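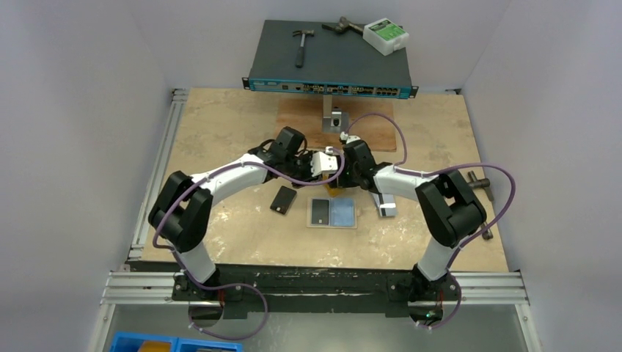
Two-arm cell at Greten, grippers near the yellow part, switch at the back of the table.

From: Gaétan MacDonald
To: grilum-dev
Subject: Re: planner stalls when both wrists are close

Ghassan Aoun wrote:
> With Grilum on the 3 branch the planner gives up whenever the two
> grippers get within 50 mm of each other. Single-arm moves are fine.
> Is this the collision padding, or is the Mansour solver timing out?

It is the padding. The default is applied to each link separately, so two wrist meshes facing each other get it twice. I replayed 100 of your logged goals against the Darkcombe build: 38 failed in the start-state check, before the solver was called at all.

Set the padding per link pair and leave the wrist-to-finger pairs at zero. Keep the full value against the walls and the switch. The cables are not in the model, so don't trim the elbow margin either — the purple loops hang well outside the link meshes.

Separate problem: your scene file still has a bare tabletop. The tray and the wooden board under the switch need boxes, or the planner will happily route a forearm through them.

Patch is on the padding-pairs branch. Please rerun with the state checker set to verbose and send me the log.

Gaétan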